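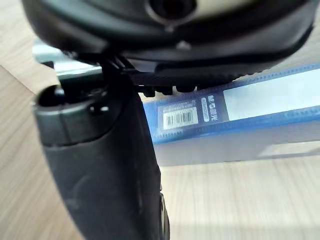

Old interview notebooks breed in a spare room, and if you freelance for a local paper you probably have a shelf that's ready to come down on someone. Buy a lidded box with low sides and stand the notebooks spine up, oldest at the back. Cheap boxes skate about on a painted shelf, so glue something grippy underneath — a rubbery strip with small ridged bumps is the texture to look for. Label the short end. Pencil is fine.

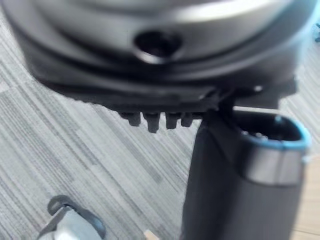 Charito Layug
Home office columnist

Fri 14 April

Take out staples before you box up court lists and council papers. They rust, and then the minutes look more dramatic than the meeting was.

Fax paper fades to a polite grey. Photocopy it now.

I keep source names in a separate envelope, away from the notes, in a drawer with a lock. My Andia filing drawer cost 16 dollars at a garage sale and the key even fits.

Shred in January, when the house is quiet. Check what your editor wants kept first, and get the answer in writing.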